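Okay, thread time, because I spent my whole afternoon hunting for one drawing of one gearbox and I need to tell someone about it. 1/

So we've got an old Fillolo gearmotor on the infeed conveyor at work. It's been leaking at the output seal since July and I finally got the okay to swap it. Easy job, right? Same flange, same shaft, four bolts, done.

Except I'm redoing the mounting plate at the same time, so I want the 3D model. Not a catalog sketch. A real STEP file I can drop into my assembly and check the bolt pattern against.
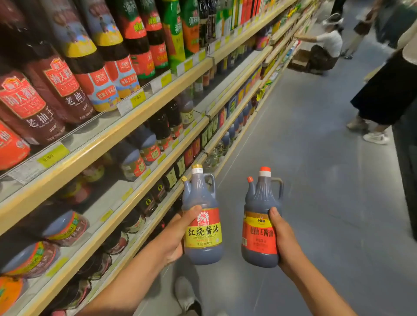
First stop was the Fillolo site. They have a lovely big configurator now! You pick the frame, you pick the ratio, you pick the mounting position, and then it asks for a "variant key" that isn't stamped anywhere on my nameplate. My unit is older than the key system. Of course it is.

I tried guessing the key. Got a model, got all excited, opened it up, and the shaft was on the wrong side. Tried again. Right side this time, but a hollow shaft. Mine's solid. 2 tries and I was already talking to my monitor.

Then I remembered there's a serial number lookup buried under Service (why is it never under Downloads??). Typed in the serial, and it spat out the original order data, the spare parts list and a PDF outline drawing. No STEP, but the PDF had every dimension I wanted, including the pilot diameter. Bless whoever scanned that thing.

If you've got older drives in your plant, go write the serials down while the nameplates are still readable. Mine was under so much grease and paint I had to go at it with a rag and a flashlight, and one digit was still a coin toss. 8 or 3. It was the 3. 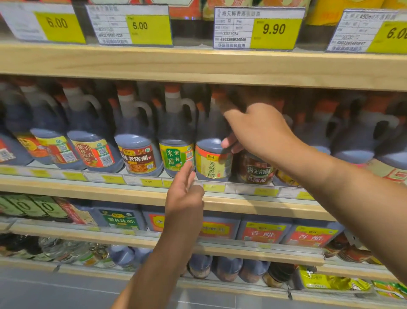 Anyway, with the PDF next to me I went back to the configurator and worked backward. Put in the flange size, then filtered by shaft length, then kept crossing stuff off until there were 2 candidates left. Downloaded both. The difference was the terminal box position, 90 degrees apart.

That sounds like nothing, but our cable tray runs right there and I'd have had a conduit elbow jammed into the guard. Ask me how I know. (The Isley line, last year. We don't talk about the Isley line.)

File format stuff, since a few of you always ask: I take STEP every time. The native files look tempting but they come in with a feature tree a mile long and my laptop starts to cry. STEP comes in as a dumb solid and that's all I want from a purchased part.

Also, turn the detail level down if the site lets you. I don't need threads modeled on every screw or the fan blades behind the cowl. The Foladent pump models are terrible for this. One pump was 50 MB, and I had a row of them in the assembly. Spinning the view took long enough to go refill my coffee.

Oh, and check the units when you import! Sowah sends everything out in inches no matter what you click, and I once had a very tiny coupling sitting at the origin that I couldn't find for ages.

Plate's drawn now, bolt pattern matches, the slots have a bit of room for belt tension. It goes out to the shop in the morning. I saved the PDF, the STEP and a photo of the nameplate in the machine folder so the next person (me, in 2 years, having forgotten all of this) can find them.

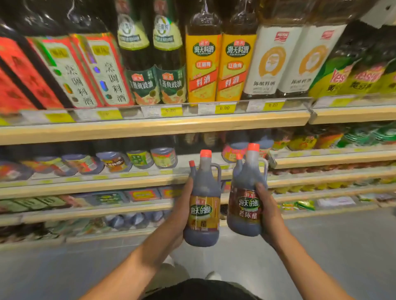 RECENT POSTS BY ALIKI RALLIS

- Reading a gearmotor nameplate when half of it is gone
- My folder setup for purchased part models
- Which way is mounting position up? A rant
- Output seals: what I order and what I keep on the shelf
- Cleaning up imported solids without losing your evening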